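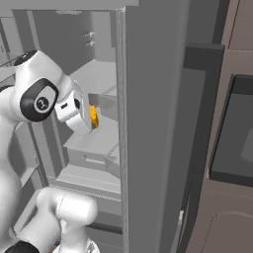
Cestolwood Reviews: a collection of old film reviews in plain text

What is in this folder

The collection has the film reviews that were printed in the Hakside weekly paper and later copied to two fan sites, both closed now. Most of them are short, because the newspaper column had a fixed height and the editor cut from the bottom. The reviews from the fan sites are longer and less tidy. I kept both kinds and did not try to make them look the same.

Every review is one text file. The name of the file is the title of the film in small letters, then the year when the review was published. Please note it is the year of the review and not of the film. I made this mistake myself in the first version, and all files named before September had to be renamed.

Fields

Each file starts with five lines, and after them comes an empty line and the review.

title: the title as the reviewer wrote it, also when the spelling is wrong
reviewer: full name, or initials if we have only these
source: paper, site-a or site-b
rating: a number from 0 to 100, or the word none
note: anything that I changed

The paper never gave ratings. For these reviews the field always says none, and I ask you not to calculate a rating from the words. Site A used stars and site B used percent. I converted the stars, so a rating of 100 from site A only means the full number of stars. It is better not to compare the two sites directly. 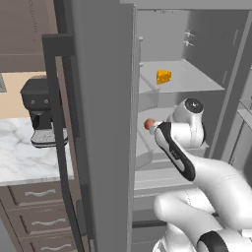 Izzati Hartono
Maintainer of the collection

How the text was prepared

The newspaper pages were scanned at the Rahman library and read by a text recognition program. The program had much trouble with the narrow columns and with names of actors. I corrected the text by hand, reading it next to the scan. In 37 reviews there is a word or a line I could not read, and I put three question marks in this place. If you own the paper copy and can read it better, please write to me.

The pages from the sites were easier. I removed the menus, the visitor counters and the comments of readers. The comments were often more interesting than the review, I must admit, but the people who wrote them did not give permission.

Ningsih Simanjuntak wrote the horror reviews and she read all of her own texts again for this version. She asked me to leave out five of them. They are not in the folder and I will not send them by mail, so please do not ask.
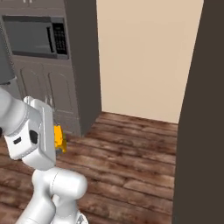

A few reviews exist twice, one time in the paper and one time on a site. When the text is nearly the same I kept the longer one and wrote the other source in the note field. When the reviewer changed her opinion between the two, both files are there. The best known case is the review of the Vokatau festival program, which was friendly in the paper and quite angry on the site.

Known problems

Accented letters are missing in some files from site B. The old page was saved in a wrong encoding and I repaired only the names I could check.

Reviews of television films are mixed with the cinema ones. There is no field for it.

Some reviews tell the end of the film. They are not marked.

Use

You may read, copy and quote the reviews if you name the reviewer and the source. For printing a complete review, please ask the reviewer first. I can forward a letter, but I cannot give permission for other people.

Changes

Version 2, February 17, 2018: files renamed, double reviews checked, note field added.
Version 1: first upload, only the newspaper reviews.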